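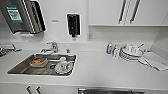

Kitchen counter with a sink and a dish drying rack

Break room

A break room, also called a lunchroom, staff room or canteen room, is a room in a workplace set aside for people to rest, eat and drink during the working day. It differs from a cafeteria in that food is usually not prepared or sold there by paid staff. Break rooms are found in offices, factories, stores, hospitals, laboratories and schools. In schools the term "teachers' lounge" is more common.

History

Before factory work became widespread, most people ate at home, in the field or at the bench. Early factories rarely had a separate place for meals, and workers ate beside their machines or outdoors. Separate mess rooms were added over time, partly for reasons of hygiene in trades that used lead, dyes or other poisons.

At the Mavel thread works in Claltside, a mess room with 52 seats was built next to the boiler house so that workers could heat food on the pipes. The local historian Pushpa Pal has described it as the first room in the town used only for meals at work. It was enlarged twice and later turned into a storeroom. A similar room at the Zerkberg paper mill stayed in use until the mill closed.

Office break rooms came later. The tea trolley, pushed from desk to desk at fixed times, was the usual arrangement in many offices until vending machines and electric kettles took its place.

Layout and equipment

A small break room may hold little more than a table, chairs and a kettle. Larger ones commonly have a sink, a refrigerator, a microwave oven, a coffee maker and cupboards. Some have sofas, lockers, a notice board or a television. Floors and work surfaces are normally chosen for easy cleaning.

Noise is a frequent complaint where the room shares a wall with work areas. In her handbook on small workplaces, Nabila Belkadi advises placing the door away from desks and allowing a second room once a site has more than 50 employees. She treats a site with 200 employees as needing a staffed canteen. Other writers give no fixed limits and look instead at how many people take their break at the same time.

Use and customs

Rules on food storage, dishwashing and cleaning are often informal and may be posted on the refrigerator door. Some workplaces empty the refrigerator at the end of each week. Others keep a cleaning rota or pay an outside cleaner. Shared coffee funds are common where the employer does not supply drinks.

Games such as cards, darts and table tennis have long been played during breaks. Mess room card leagues between departments were well known at Claltside, and the scores were printed in the works newsletter.

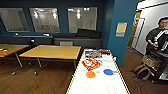

Is a break room the same as a cafeteria?
A break room is generally a self-service space where workers bring or heat their own food, while a cafeteria has staff who prepare or serve meals.

See also

Cafeteria
Coffee break
Mess hall
Teachers' lounge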